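4. Pouring between two arms in a shared workshop
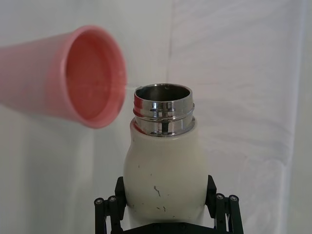
Page last changed: July 17, 2026

Figure 3. The pouring task from the wrist camera of the holding arm. The bottle is gripped low on the body by the two fingers; the pink cup is tilted towards the open steel neck.

4.1 Setting

The work reported in this section was carried out at the Brisholm shared workshop, where the authors hold one bench under the ordinary terms of membership. The two arms were built there from printed and cut parts to the Firkum plans, with changes to the wrist made by Purves and Laing in January. Each arm has its own small camera. All items used in the tasks are household goods, and the white cloth behind the bench was hung to keep the activity of other members out of view of the cameras.

4.2 Task

One arm holds a bottle upright while the other brings a cup to its mouth and tilts it. The holding arm is closed on the bottle before the cup is raised and does not move until the cup has been returned to the bench. This division was preferred to a shared motion, in which both arms correct at once, as earlier trials by Ashworth had shown the two corrections working against each other.

The choice of bottle had some bearing on the method. Its body is off-white and matte, and curved at the shoulder, so that the fingers must close below the widest part if the neck is to stay clear. The neck itself is polished steel. Reflections in it change with every movement of the cup, and in Figure 3 the colour of the cup can be seen on its left side. A method that looks for the neck by colour alone is therefore likely to be misled when the cup comes near. The present system looks for the rim of the opening and takes the line of the body as a second guide.

Marks on the surface of the bottle, including the dark scratch on the lower front, were left as they were. Strachan proposed that they be used as fixed points for judging whether the bottle had turned in the grip, and this was adopted for the second series.

4.3 Procedure

The first series consisted of 83 runs, all with dry rice. Water was not permitted at the bench under workshop rules. Before each run the cup was filled to the same level and the bottle was emptied and placed on a taped cross. The mass of rice in the bottle was read afterwards on a kitchen scale. Runs in which the arms were stopped by hand were kept in the record and marked as such.

The second series used the same cup and bottle, with the tilt of the cup slowed over the last part of its path. Chisholm ran both series and was not told which setting of the tilt was in use. Eight runs were repeated following a fault in the power supply.

4.4 Limits of the arrangement

The wrist camera sees the cup only in part, and the cup is less sharp than the bottle beneath it. The distance between the two rims was for this reason taken from the joint positions of both arms, using the method of McIver described in Section 2. Play in the linkage of the printed wrist adds to the error in this figure and was not measured separately. The effect of a taller cup, or of a bottle with a narrower opening, is left to the work planned at the Eton bench.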